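3.2 Hand tools and weeding time in the Wikham plots

Weeding was done by hand in all plots from April until the end of the growing season. Each household on the Wikham site was given the same two tools, a short hand fork and a narrow hoe, and was asked to write down the minutes spent on each bed. Records from the Prornis site were kept in the same way but started two weeks later, so they are left out of the totals below.

Over the season the Wikham households logged 1252 minutes of weeding on the beds with clay soil. Most of this time was spent on plants with deep or spreading roots, mainly dandelion, dock and couch grass. Gardeners used the hoe on young annual weeds and changed to the fork when the root had to come out whole. Several wrote that the hoe was of little use after heavy rain, when the soil stuck to the blade. The fork was slower per plant, but beds cleared with it needed fewer return visits. Semeniuk found the same pattern in an earlier survey of vegetable beds on heavier ground.

Mulched beds were different. A layer of leaf mold kept most annual weeds down, and the few that came through could be pulled by hand. Couch grass grew under the mulch at the edges of the beds, and here the fork was used almost every time. The mulch was raked back first and replaced the same day.

Handle length was not varied in this study. Ketill Bundgaard, who checked the log sheets, noted that older gardeners tended to work in shorter sessions with the fork, and that kneeling was given as the reason more often than grip. We did not measure either one. Figure 2 shows a garden fork of the hand-held kind.

Figure 2. Garden fork. 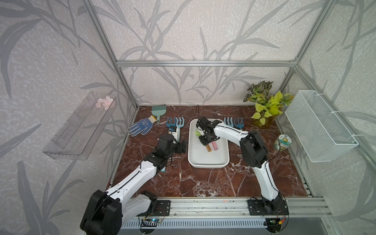 Why did beds cleared with the fork need fewer return visits than beds cleared with the hoe?

The fork lifts the whole root, while the hoe often cuts the plant near the surface and leaves root in the soil that can grow back.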